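Search this site Search Go

Planning and Buying Equipment, Unit 5: The two-armed household robot
Handout, 17/01/2024
Instructor: Laiba Farooqui

Shared 212 times

Read this before you open the Trikmont brochure, and again after. By the end of the unit you will write a one-page purchase request for a pair of robot arms that pick up and put down household objects. Then you will try to talk yourself out of it.

Start with the sentence vendors like best: "handles everyday items." Ask which items. A small striped case with a hard shape is an everyday item. So is a wet dish towel. A price list that treats them as the same thing is a price list written by someone who has never had to sign for the result.

Ask next where the items were handled. A good deal of what gets shown to buyers is simulation, a rendered living room with a sofa, a glass coffee table and two arms at work. I have no quarrel with simulation. It is cheap, and you can try a bad idea in it without breaking a plate. But you are budgeting for a floor with crumbs on it. Glass is a fair case to raise with the vendor: a shiny, see-through surface can give real depth sensors a hard time, and the software may never have met that problem.

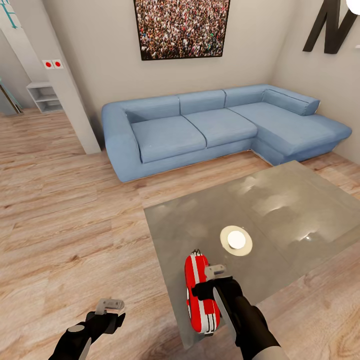

The second arm is where the money goes. Our practice budget is 400 hours of operation in the first year, and you should be able to say how many of those hours need both arms. In the Pollville case (packet, second reading) the buyers asked for two because the demo had two. When they went back through the job list, one arm did nearly all of it and the other waited. They had paid for two service plans.

So write the job list first. One line per task, with the object, the surface it sits on, and whether a second hand is needed. If you can't fill in the third column, leave it blank and don't buy for it.

Costs that get left off the request:
Spare fingers and pads
Mounting, and the bench or base it mounts to
Training time for whoever runs it
Software renewal after year one -- read the Yazzie quote closely, it's on the back
Somewhere to put the thing when it isn't running

The Jutlow quote lists a wrist camera as an extra at $883 per arm. Maybe it's worth it. A camera close to the fingers sees the last few inches well and sees very little else, so if the arm is over a bare stretch of table, that is what you have paid to look at. Ask for unedited footage from the wrist view, including the parts between grasps. Vendors who are sure of their product will send it.

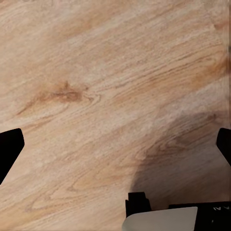

One student in the June section objected that by this standard no one would ever buy anything, and that a department that waits for perfect footage will still be waiting when the grant runs out. Fair point, and I gave credit for it. A deadline is a real cost and can go in the request. It goes in as a line of its own, though, with the grant end date beside it. It doesn't get to hide inside "urgent need."

For next class: bring your job list and one quote, marked up in pen. Circle every verb in the quote that has no number attached to it -- "adapts," "learns," "assists." We'll go through the circles first and the prices second.

Contact the instructor | Copyright, course materials | Back to top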